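# How to wash wool socks by hand so they keep their size

I ruined many good socks before I learned this. My winters in Brostville are long, and a proper wool sock is not cheap, so I started to write down what works for me. The method is slow but simple. You need a basin, a mild wool soap and two towels.

## Before the water

Turn every sock inside out. Most of the sweat and skin dust sits on the inner side, and the outer side will also get fewer of those little balls of fluff. Shake them well over the bath or outside the window.

If the heel has a hole, mend it first. A small hole becomes a large one in water, when the wool is heavy. My neighbour Afshin Farahani mends his after washing and says it is the same. I do not agree with him.

## Washing

1. Fill the basin with cool water, no warmer than 30 degrees. I use a kitchen thermometer, but your wrist is also good: the water should feel almost like nothing.
2. Put in one small spoon of soap and mix with your hand until it is gone.
3. Lay the socks in and press them down gently. Do not rub one against the other. Wool becomes felt from rubbing, and from felt there is no way back.
4. Leave them for 8 minutes. Longer is not better, especially with dark colours.
5. Pour out the water and rinse twice. The rinsing water must have the same temperature as the washing water.

Grey and charcoal socks I wash together. Red ones always go alone, even after years, as I once got a whole basin of pink from a pair which I trusted.
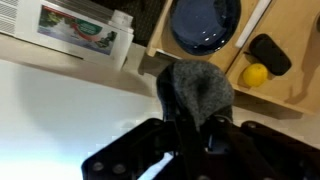
## Taking out the water

Never twist. Lift the socks with both hands from underneath, so that the leg part does not hang and stretch. Press them softly against the side of the basin, then lay them flat on a dry towel. Roll the towel like a pancake and kneel on it for a moment. If the socks still drip when you unroll it, repeat with the second towel.

## Drying

Turn the socks to the right side again and pull them into shape with your fingers, first the heel, then the toe. Dry them flat on a rack, away from the radiator and from strong sun. Thick hiking socks need some 72 hours in my flat in winter. Thin ones are ready much earlier.

If you have no space for a flat rack, hang them over a bar by the middle. Please do not use pegs on the cuff, they leave marks in the ribbing.

## If a sock has become too small

Soak it in cool water with a little hair conditioner, press out the water as before, and stretch it slowly while it is damp. You can win back perhaps half a size. With real felt it does not help, and I cut such socks into polishing cloths for shoes.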